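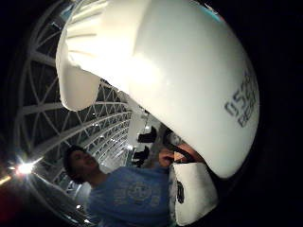
Missed connection on a single booking — who is responsible for the hotel?

Posted by Lụa Phùng

I would be grateful for guidance from members familiar with airline claims. In May I traveled on a single booking with two flights, both operated by Wamow. The first flight left late, and I reached the connecting airport after the gate for the second had closed. The next available departure was on Wednesday morning. The transfer desk reissued my boarding pass without charge but stated that no hotel rooms remained under its arrangement, and that I should make my own booking and submit the receipt.

I did so. The room, one dinner and the shuttle in both directions came to 544 dollars. Wamow has now replied that it will pay for the meal only, on the grounds that the delay was caused by "operational restrictions" and that I did not hold a hotel voucher. My travel insurance, purchased through Odetti, covers missed connections up to a limit of 2,000 dollars, but the claim form asks for a written statement from the airline showing the length of and reason for the delay.

Should I continue to pursue the airline, or submit the claim to the insurer now? I would also like to know whether accepting the meal payment affects the remainder of the claim.

Sherif Kettani

The two claims may be opened at the same time, provided that each party is informed of the other. What is not permitted is to recover the same expense twice. I would suggest proceeding in the following order.

First, request the delay statement from Wamow in writing. This is a separate matter from the complaint and is usually handled by a different office. Give the booking reference, the flight number and the date, and ask that the statement show the scheduled and the final arrival times. Many airlines have an online form for this purpose. Do not attach your receipts to this request, as it may then be treated as a second complaint and joined to the first.

Second, notify the insurer without waiting for the statement. Most policies set a period within which a claim must be reported, and that period generally runs from the date of the event. Supporting papers can follow.

Third, reply to the airline's decision. The absence of a voucher is a weak ground for refusal if staff told you that none were available. State the time at which you spoke to the transfer desk, the location of the desk and the instruction you were given. If you still have the reissued boarding pass, include a copy — it normally shows when it was printed. Ask the airline to identify the clause in its conditions of carriage on which it relies. "Operational restrictions" is a very broad phrase and could refer to weather, crew hours or air traffic control, and the rules differ for each. They also differ by country, so you should confirm which apply to your route.

As to the meal payment, read the wording that accompanies it. If it is described as "full and final settlement," do not accept it until the hotel question is closed. If it is simply a payment toward expenses, accepting it should not prevent you from continuing, but you must declare it to the insurer.

farouk_travels

Had the same thing with a different airline. Claimed 1,147 for two of us and it was paid after 8 weeks, no argument. Just keep emailing them.

Cosness

Please also check the excess on the policy before deciding. On mine it is deducted from each section, so the hotel and the shuttle were treated separately and I received less than expected. An itemized hotel bill will be required; a card statement alone was returned to me.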